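八月,桌面保养记录

上午九点开始处理工作间那张奶油色的桌子。

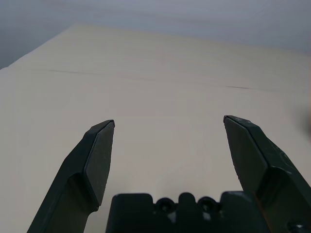

上次用的是 Hernar 的中性清洁剂,按说明兑水,擦完留了一层薄膜,斜着看发雾,手指划过去有阻力。这次换成 Stetwood 的浓缩液,兑得更稀,先在靠墙的一角试了一小块,等干透后对着窗看,没有水痕,也没有变色,再做整面。

步骤照旧:干布除尘,湿布沿长边单向擦,每擦完一道翻一次布面,最后用干布收水。不打圈。打圈留下的弧形痕迹在浅色面上平时看不出来,傍晚光线低的时候很明显。全程二十六分钟,比上回长,多出来的时间花在桌沿下方的胶带残留上。残胶用温水敷软后以塑料刮片去除,没有动用溶剂。Fourie 的除胶剂还剩半瓶,气味重,放回柜子下层。

顺便复测了桌面长度,1449 毫米,与旧记录一致。打算配的垫板是 Brarurov 的目录尺寸,比桌面略长,需要裁短。裁哪一头还没定,左端原厂封边较整齐,倾向于裁右端。垫板颜色选浅灰还是同色系,暂缓。同色系反光接近,拍小件时背景容易处理;浅灰更耐脏。

水平也查了一次。长边方向气泡居中,短边方向偏向窗侧一点,在靠窗的两只桌脚下各加了一片垫片,再测居中。用手压四角,不晃。垫片是软木的,时间长了会压薄,入冬前再测。

下午三点又看了一遍桌面,干燥均匀,靠近右前角有一处细划痕,长约两厘米,指甲刮过去没有台阶感,应当只在表层。不处理,记下位置。

布已洗,晾在水槽边。浓缩液的瓶盖拧不太紧,先竖着放,明天找个旧瓶子换装,标签重写,把稀释比例写上。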